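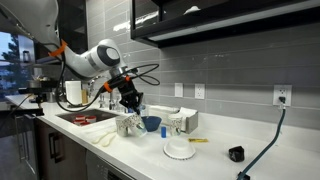 Kitchen worktop

A kitchen worktop (also countertop, counter or work surface) is a fixed horizontal surface in a kitchen, used for preparing food, for standing appliances and for holding crockery before and after washing. It is normally carried on base cabinets and closed at the back by a wall, a splashback or an upstand. The term is also applied to the loose slab as sold, before cutting and fitting.

Terminology

In British usage "worktop" is the common trade word, while "counter" is more often used of the surface once it is in place. "Draining board" refers only to the sloped or grooved part beside a sink. A worktop without grooves may serve the same purpose if a rack or cloth is laid on it.

Dimensions

Worktops are sold by length, depth and thickness. Depth is measured from the wall to the front edge and includes any overhang beyond the cabinet doors. Long runs may be made from one piece or from several pieces joined on site. The Skaden range, made by Plako, is supplied in lengths of 2,000 mm and above, and is cut to size by the fitter.

Sink cut-out

A sink may be inset, undermounted or formed as part of the worktop. An inset sink has a rim which rests on the upper face and covers the cut edge. An undermounted sink is fixed from beneath, leaving the cut edge exposed, so the method is confined to materials that resist water throughout their thickness. Rectangular stainless steel bowls are in wide use with both methods. The cut edge of any wood-based board is sealed before the sink is placed.

Zones of use

Household manuals divide the worktop by its distance from the sink. Osamu Noguchi, in a study of 143 home kitchens at Brudlow, used three zones:

Wet zone. The surface next to the sink, where washed items are set down.
Preparation zone. The longest clear stretch, used for cutting, mixing and serving.
Standing zone. The strip along the wall, used for bottles, boxes, glassware and other things left out between meals.

Noguchi found that the standing zone tended to spread forwards over time, and that roughly a third of the depth was taken up by it in most of the kitchens measured.

Placing of crockery

Cups and glasses are stored on the worktop either upright or inverted. Inverting keeps dust out of the vessel but traps moisture if the rim makes a full seal with the surface. Bowls are commonly inverted to drain and turned upright once dry. A bowl with a ridged or scalloped rim may leave small gaps through which air can pass. A cup resting at an angle against another vessel bears on a small part of its rim or foot, and glazed ware is liable to chip at these points. Tongs and serving utensils are laid flat, parallel to the front edge or with the handles towards the wall.

Cleaning

Smooth white surfaces show coffee, tea and turmeric stains more readily than patterned ones. Light soiling is removed with a damp cloth and washing-up liquid. Empty packets and wrappers are cleared first, as printed films can transfer ink to a wet surface. Abrasive powders dull a gloss finish permanently.

See also

Draining board
Kitchen cabinet
Splashback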